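Flaser F16 shotgun microphone: frequently asked questions

Last revised 12/05/2018. Applies to units with serial numbers ending in C or later.

General

What is the difference between the F16 and the F16-S?
The capsule and body are the same. The F16-S has a switchable low-cut filter and a 10 dB pad on the barrel. The F16 has neither, so any filtering must be done in the recorder or in post.

Does the F16 need phantom power?
Yes. It needs 48 V phantom power from the camera, recorder or mixer. Some compact cameras supply 12 V only, which will give a weak and noisy signal or none at all.

Can I use it with a 3.5 mm camera input?
Only through a powered adapter. A plain XLR to 3.5 mm lead carries no phantom power, and the microphone will not work.

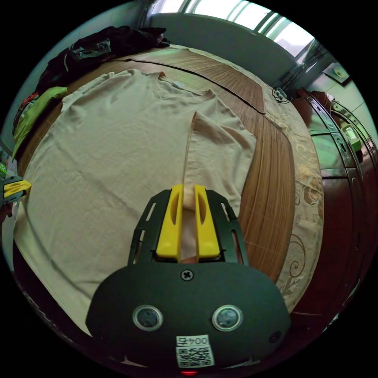

A powered adapter also unbalances the signal, so keep the lead between adapter and camera short. The balanced XLR run on the other side can be as long as you like within reason. We have tested 27 m without a measurable loss at the top end.

Setting up

Where should the microphone be placed for speech?
Above the speaker and slightly in front, pointing at the upper chest. Keep it as close as the shot allows. At more than a metre in an untreated room, reflections become audible and the voice sounds thin.

Why does it sound hollow indoors?
The interference tube works poorly when strong reflections arrive from the side and rear. Hard walls and low ceilings make this worse. Move closer, add soft furnishings out of shot, or use a hypercardioid instead.

What input level should I set?
Aim for peaks at -12 dBFS on normal speech. Turn off automatic gain if the camera allows it.

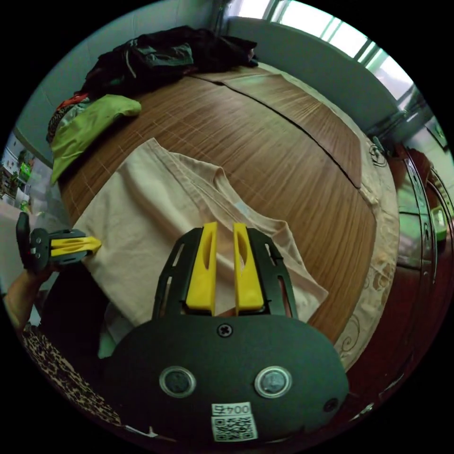
Wind and handling noise

Is the foam windshield enough outdoors?
For still air, yes. In a light breeze fit the Pludurcombe fur cover over the foam. Above that, use a full basket. The low-cut filter on the F16-S helps but does not replace wind protection.

I can hear rumble when the pole moves. What causes it?
Usually the cable. Leave a small loop behind the shock mount so the lead cannot pull on the barrel. Worn mount bands have the same effect and are sold as part 343.

Can I wash the fur cover?
Hand wash in cool water, leave to dry and brush out. Do not tumble dry.
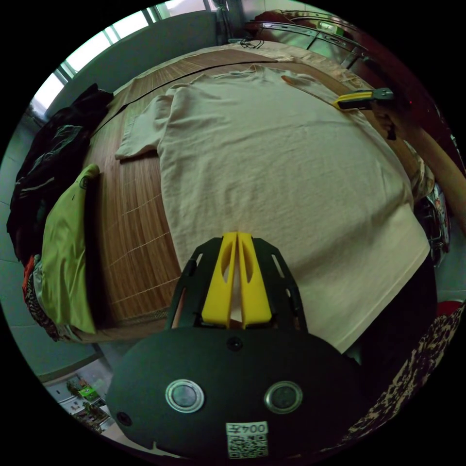 Service and spares

How long is the guarantee?
Two years from the date of purchase. Keep the receipt. Damage from moisture is not covered.

Where do I send a faulty unit?
To the Skelville workshop if you bought in the UK or Ireland. Units sold by Chareonsuk go back to Chareonsuk first. Quote fault form 435 and enclose the foam, but not the case.

Can I open the barrel myself?
No. The capsule is aligned at the factory and opening the barrel ends the guarantee.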